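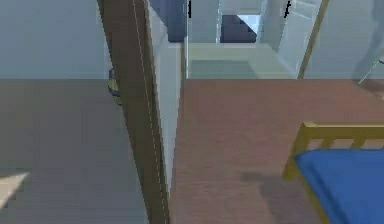
Gerardo Ruggiero objected to our first count on the grounds that a stop with the base touching a door and a stop with the base merely close to one are different events, and that only the first should be reported as a collision. We accepted the point and went back through the logs. The counts in this section follow his rule.

5.2 Failures near doors and tall furniture

We ran 100 episodes in the Menstead apartment, a simulated set of rooms joined by a hallway. In each episode the robot started in one room and had to reach a goal in another. Of these, 27 ended in a protective stop. A protective stop is issued by the Ollel base controller when the measured wheel speed and the commanded wheel speed disagree for longer than the allowed time. The controller does not know why they disagree. It cuts the drive and waits for a reset, and in our setup the episode is then over.

We had expected most of the stops to come from clutter on the floor. Most came from door edges. An open door seen nearly edge-on covers only a narrow strip of the camera view, and the Longo planner drops depth returns that it considers too thin to be solid. With the door face gone from the local map, the planner sees a clear gap on both sides of the strip and picks whichever is shorter. When it picks the wrong side, the base drives into the door, the wheels slip, and Ollel stops the robot. The controller did its job in these cases. The fault is upstream, in the filter.

Figure 3 gives two robot camera views from the apartment. In the first, a brown door edge runs diagonally between a gray-floored area and a room with a wooden floor and a bed. In the second, an empty white shelving unit fills most of the left side at very close range, with a window and a mat on the floor farther off. Both views contain a large object close to the camera and open floor beside it, and this is the layout in which the filter is most likely to be wrong.
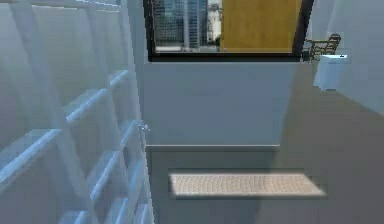 Thin boards raise a related problem. The front edges of a cubby grid are narrow and the backs are set deeper, so the depth returns fall into two groups. The filter removes the first group and keeps the second. The unit then appears in the local map as a flat surface set back from its true front by the depth of a compartment. The planner keeps its normal clearance of 10 cm, but measures it from the wrong surface. In three episodes the arm, which was folded but still extended past the base, touched a shelf board before the wheels met any resistance. Ollel has no input from the arm and did not stop the robot. We consider these the most serious failures in the set, even though there are few of them. On hardware the arm would have kept pushing.

We tried two changes. Turning the filter off removed the door failures but filled the map with noise, and almost every episode then timed out in the hallway. Keeping thin returns only when they line up vertically over several rows worked better. Door edges were kept, and the noise mostly was not. It does nothing for horizontal boards — a separate rule would be needed there, and we have not written one.

The arm contact was reported to the Nornell hardware group in September. Their interim advice is to treat the folded arm as part of the base footprint, which makes the robot too wide for one of the doorways in Menstead. We have followed the advice and removed the goals beyond that doorway from the episode list used in Section 6.

Related items
Clearance settings for mobile bases with folded arms
Thin structure in depth maps: a short review
Ollel base controller: stop codes and reset procedure
Menstead apartment: room list and known issues
Recovery behavior after a protective stop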